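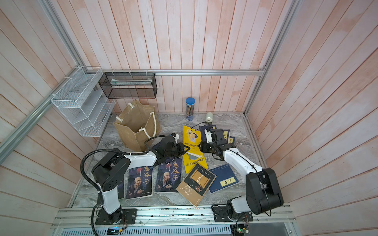
A reply under my last thread asked whether the Flomero ferry still takes walk-up foot passengers or if everyone now needs a reservation.

Walk-ups are accepted on the midday sailing only. The morning and evening boats are reservation only as of 7/26/22. Walk-up sales close when the passenger count reaches 300, crew not included.

The vessel is certified for 800 on the sheltered leg, Lollport to Dulton. Past Dulton the route is open water and the limit drops to 300. The lower number applies to the whole midday sailing, even if you get off at Dulton.

Reserved passengers check in at the Lollport terminal, window side. Walk-ups use the old ticket hall across the tracks. The two lines do not merge until the gangway.

Rail connection: the train from Majali reaches Lollport 7 minutes before check-in closes. The transfer is one ramp and one level crossing. With a large suitcase I would take the earlier train.

The ferry does not wait for a late train. The railroad and the ferry line sell a joint ticket, but the joint ticket only moves you to the next sailing with space — it does not hold the boat. 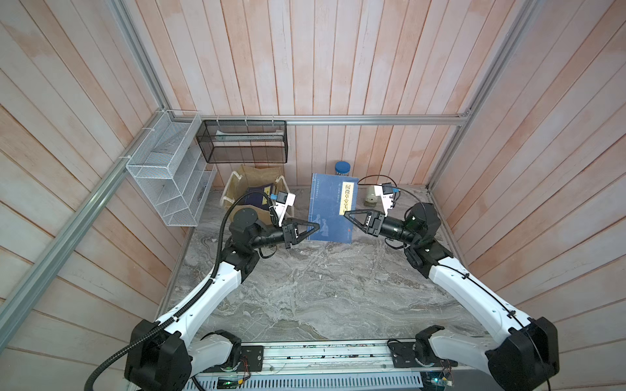

FARES & BAGGAGE

Two fare classes, deck and saloon. Deck has unassigned seating, part of it under cover. Saloon has assigned seats and includes one hot drink.

Two bags per person in either class. Bicycles go on the car deck and need their own ticket, sold at the terminal and not online.

Winter timetable starts in November. The midday sailing then ends at Dulton, and the evening boat leaves Lollport at 900 pm on the printed card. Read that as 9:00.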